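Drawer-base dining table

A drawer-base dining table is a table for eating and everyday household work in which a drawer unit stands beneath the top, between the chairs. The type is found mainly in small homes and shared staff kitchens, where one table serves for meals, paperwork and sewing. The drawers hold mats, covers and other flat goods used on the surface above.

Top and panels

The top is usually made up of separate panels laid edge to edge. Joint lines remain visible in most examples, and a thin dark seam is considered normal. Panels with a wood-grain face are preferred in pale shades, which suit white chairs and drawer fronts.
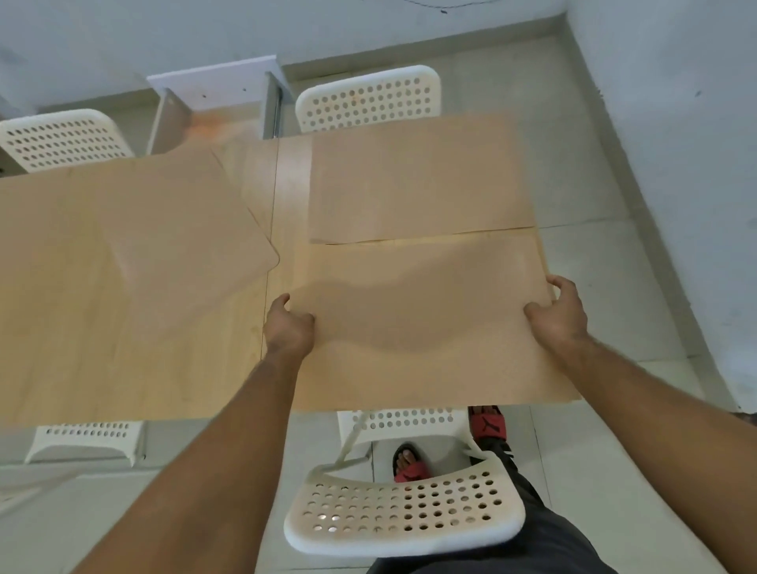 A thin, light tan board held flat at a wood-grain table with perforated white chairs.

In the classification published by Omprakash Mathur, tables of this type are grouped by the position of the drawers. The Ralley pattern has them at one end, and the Wedside pattern has them at the center of a long side. Mathur's survey recorded 393 tables in household use, of which 200 followed the Wedside pattern.

Mats and covers

Loose covers protect the top from heat, scratches and spills. Clear or frosted plastic leaves the grain partly visible, while opaque sheets with an embossed face hide it. 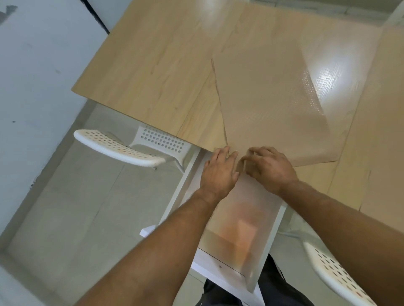
A cover should be smoothed from the center toward the edges so that air does not remain beneath it. Covers that overhang the front edge interfere with the top drawer and are commonly trimmed or folded back.

Drawers

The standard Nomik unit has 3 drawers with metal handles. Seated diners need clear space for their knees, and chairs are therefore placed on either side of the unit.

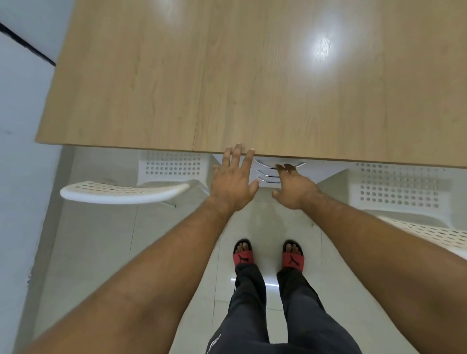 Which drawer should hold the table covers?
The top drawer is the usual choice. Covers are lifted out from above and can be laid directly on the table.

Care

Milagros Maglaya, in a household manual issued by Ríos, recommends wiping both faces of a cover with a damp cloth and drying it fully before storage. Flexible sheets are kept flat or loosely rolled, as sharp folds leave lasting creases.

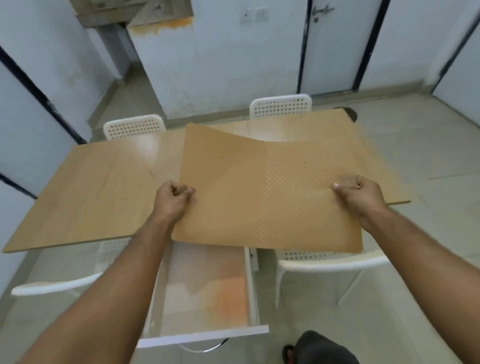 Embossed surfaces hold crumbs and grease in the pattern and require a soft brush. Abrasive powders dull a glossy top and are not advised. Drawer interiors should be emptied and wiped at the same time as the table.

See also: Extension table; Table linen; Kitchen storage

Last revised February 8, 2021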